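Section 4 – Setting up your Kasidari costume coat

Read before first wear. Applies to the long coat with the button-in shearling liner and the detachable collar. Short jacket has its own sheet.

Unpacking

1. Cut the tape, not the bag. Blade stays away from the fur.
2. Take out coat, liner, collar, belt. Spare buttons are in the left inside pocket.
3. Hang the shell on a wide hanger. No wire ones, they poke the shoulders.
4. Leave overnight. Storage creases mostly drop out on their own.

Note: new-coat smell is normal. Open window helps.

Fitting the liner

1. Lay shell face down, open it out flat.
2. Match the green tab at the neck to the green loop on the liner.
3. Button from the neck down, one side then the other. Don't start at the hem, you'll end up one short.
4. Push the sleeve ends through and snap at the cuff – 2 snaps each side.

CAUTION: never iron the liner. Not even through a cloth. The pile melts and theres no fixing it.

Collar

1. Loops go over the buttons under the collar stand, 8 in all.
2. Fold down, smooth by hand, brush with a dry soft brush.
3. If it stands up at the back, undo the middle loops and redo them looser.

Screen look or street look: belt tied and collar up is how the character wears it in most episodes. For everday wear leave the belt off. Murdo Skinner's pattern runs roomy in the shoulder, so go by chest size, over a sweater.

Taking photos for a fit check

Send one front, one back, arms down. Rajeshwari Bhat looks at these and will say if it needs altering. Orders from the Andorcombe shop, same address.
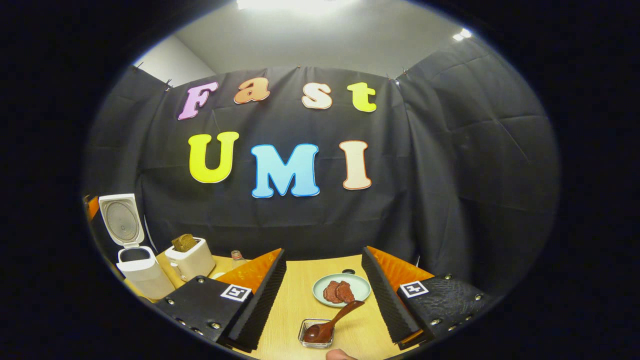
Dark coats need a light, plain background or we can't see the hem line. Black fabric like the backdrop here, with its wrinkles and folds, would swallow a dark green coat whole – fine behind big pale or bright lettering like "Fast UMI", no good for us. Bare wall is best. Keep ceiling lights out of the shot if you can, stand a step forward from the wall, and don't use a filter.

Cleaning

- Shell: damp cloth, mild soap, dry flat.
- Liner and collar: specialist cleaner only. Show them the label.
- Belt: wipe, dont soak.

Note: loose fibers for the first few wears. Shake outdoors. If it's still shedding after 22 wears, get in touch.

Storing: liner out, cotton cover on, no plastic. Belt rolled, in the pocket. Section 5 covers replacement buttons.

Last updated: July

Contact us | © Kasidari Outerwear, all rights reserved | Back to top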